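Teaching the arm to take a computer apart

Ghazal Najafi spends most of her mornings moving a robot arm through the insides of old desktop computers. She works at Asach, a small firm in Sokville that wants to strip office machines for reusable parts. The job she is teaching sounds simple: take out the memory, take out the drive, set each part down where it belongs.

"People think I write out the steps," she says. "I don't write anything. I do the task through the arm and it gets recorded."

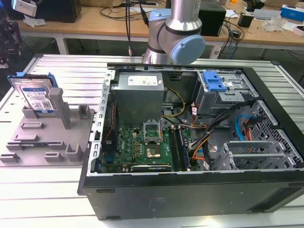
Najafi started out guiding the arm by hand, holding it near the wrist and pushing it where it had to go. It worked for large motions and badly for small ones. "You're fighting the weight of the thing, and your own arm is in the way of what you need to see." Inside a tower there is little room to begin with. The memory modules sit in long, narrow slots next to the processor socket, and there are cables crossing toward the board from the power supply and the drive cage. She now does nearly all of it by remote control, with a hand controller that scales her movements down.

Her colleague Tipene Gilchrist keeps the recordings. The team has 154 for the memory task so far and has thrown out 23 more. He wants 1000 before he trusts the results on a model of computer the arm hasn't seen.

"The bad ones are mostly hesitation," Gilchrist says. "Ghazal stops to think, and the robot learns to stop there too."

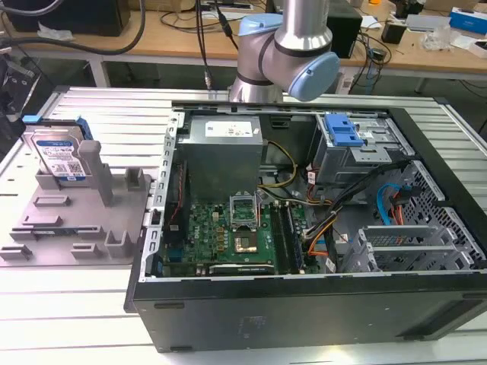
Najafi has changed how she works because of that. She plans the whole motion before she touches the controller, and she takes breaks after up to six runs – any more and she gets sloppy. The plastic tray beside the computer was Gilchrist's idea. Each holder has its own shape, so a part that goes down crooked is easy to spot.

Asked what is still hard, she goes straight to cables. "A bracket stays where you left it. A cable doesn't. I can show the arm one way around a cable and the next computer has it lying somewhere else."

They plan to start on cables in January. Until then she has more memory to pull.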